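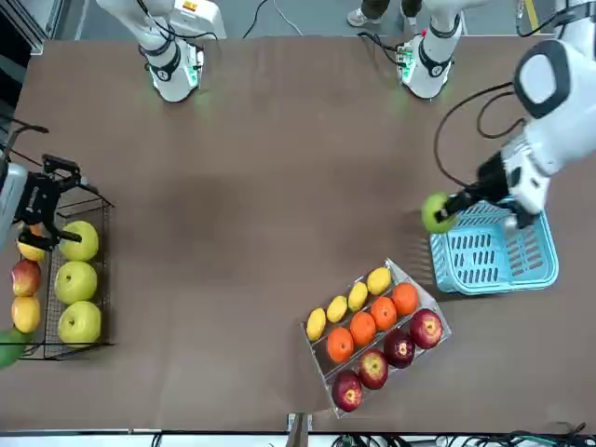
## Bench tips: debouncing a push button

A mechanical switch does not close once. The contacts bounce for a few milliseconds, and a counter or flip-flop downstream sees every bounce as a separate clock edge. The tips below apply to ordinary 5 V logic on a breadboard.

**Pull-up first.** Fit a 10 k resistor from the input to the supply and let the button short the input to ground. A floating input reads the mains hum in the room and will waste an evening.

**RC filter.** Add a 100 nF capacitor from the input to ground. With the 10 k resistor the time constant is 1 ms, which is short for a worn button. Go to 1 µF for 10 ms. Put 100 ohms in series with the button so that the contacts do not discharge the capacitor directly.

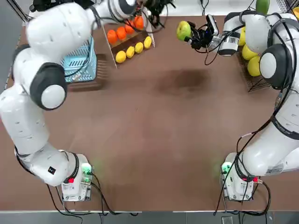
*Two arms at the brown table, green indicators lit.*

**Schmitt trigger.** The RC output rises slowly, and a plain gate can oscillate while the voltage crosses its threshold. Follow the filter with a Schmitt inverter such as a 74HC14. Tie the inputs of unused gates to ground – never leave them open on CMOS.

**Supply.** One 100 nF ceramic per chip, across the power pins, leads as short as possible. The 74HC14 takes ground on pin 7 and supply on pin 14.
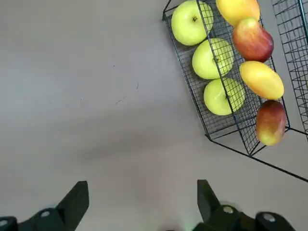 *Black wire basket with a center divider.*

**Testing.** Wire the output to a counter, press the button slowly, and compare the count with the number of presses. Repeat with fast, light presses, which bounce more. My Pemora test counter logged 2129 edges from an unfiltered button in one session. With the filter and trigger in place, edges and presses matched.

**Changeover switches.** If the switch has both a normally open and a normally closed contact, use a cross-coupled NAND latch with two pull-ups. No capacitor is needed, and the delay is only that of the gates.

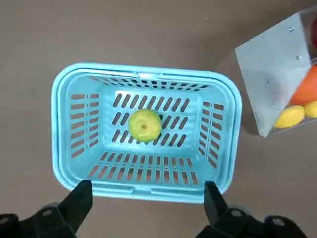
Antonina Dovhaniuk writes that she runs 1 µF on panel buttons rated for over 4000 operations, and that the old ones still double-trigger until the contacts are cleaned. She now swaps the button before touching the capacitor.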